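About Minami

Minami is a small language school above a shoe repair shop in Gindport. We teach evening classes in Japanese, Spanish and Portuguese to people who have already bought the app, ignored the app, and been scolded by the app.

We opened at 2418 Palport Street with 2 classrooms, 21 chairs and a whiteboard that had clearly known other owners. The classrooms are the same. The chairs have improved. The whiteboard stays, along with somebody's faint notes on bookkeeping, which our Spanish beginners now read aloud as a warm-up.

Classes are small, mainly on account of the chairs. You will be asked to speak in the first ten minutes, and you will be bad at it, in the company of other people who are also bad at it. Most of them come back the next week. 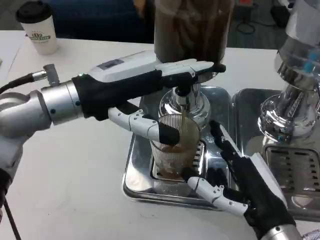 A glass being filled at the drinks dispenser.

We do not promise fluency in a month. Our Arkora course, named after the street our first teacher grew up on, takes a year and gets you to the point where you can argue politely with a landlord. Homework is optional in the sense that we can't make you do it.

Evening registration opens in July. Come up the back stairs and ring twice, as the first ring mostly summons the shoe repair shop.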